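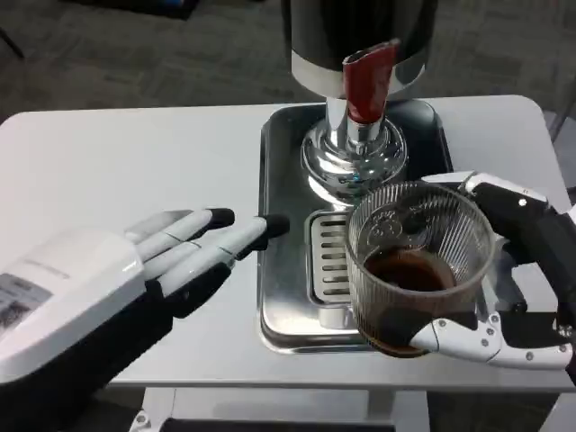 Figure 6. The right hand holding the ribbed glass beside the spout, with the left hand open on the other side of the tray.

Section 6. Recording the Drink-Pouring Task

By now you have both hands mounted and the Orngate recorder talking to them, so we can get to the part most people bought the kit for: gathering examples. Plan on a slow first morning. Everyone's early recordings are clumsy, and that is perfectly all right.

The Tromeck learning package asks for 800 good examples before the first training run. You may start with 601 if you only want a rough feel for how the hands will behave, but please don't judge the system by what you get from so few.

6.1 Setting the table

1. Put the drip tray in the middle of the table, where both hands can reach it without stretching.
2. Stand the dispenser on the tray with the red handle facing the robot.
3. Check that the slotted grate sits flat. If it rocks, the glass will too, and you'll be mopping before lunch.
4. Open the Orngate screen and choose New Task. Type a name you will still understand in a month's time — "pour test final 2" has caused us more grief than we care to admit.

Note: Use the same style of glass for the whole set. Ribbed glass throws a lot of bright little reflections, and the system needs to see plenty of them before it settles down. Save other cups for a second set.

6.2 Recording an example

1. Bring both hands to the rest position and wait for the tone.
2. Press Record, then guide the right hand to the glass. Let the fingers close around the side and bring the lower one underneath for support.
3. Set the glass upright on the grate, under the spout. Let go fully and draw the hand back before you do anything else.
4. Guide the left hand to the red handle, with the upper fingers over the top and the thumb below.
5. Work the handle gently and release it when the glass is half full.
6. Return both hands to rest and press Stop.
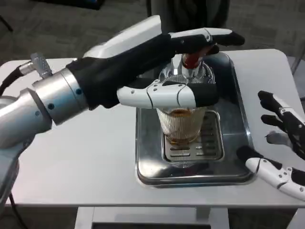
Figure 7. Left-hand grip at the red handle, with the glass on the grate below the dispenser head.

Caution: Never reach between the hands while Record is lit. If a glass tips, press Stop first and tidy up afterward.

Caution: Keep liquid away from the wrist joints and cables. The gloves are there to help with grip and will not keep a spill out.

6.3 Keeping or throwing away

Watch each example once at full speed before you keep it. Small wobbles are welcome, and so is a second try at the handle, as long as the pour gets finished. Throw away any example where the glass was moved by a person, or where a hand bumped the tray hard enough to shift it.

Note: Owners of the older Prudura wrist should run the joint check again after every 178 examples. The Bepari wrist can go 700 between checks. The steps are the same for both and are given in Section 9.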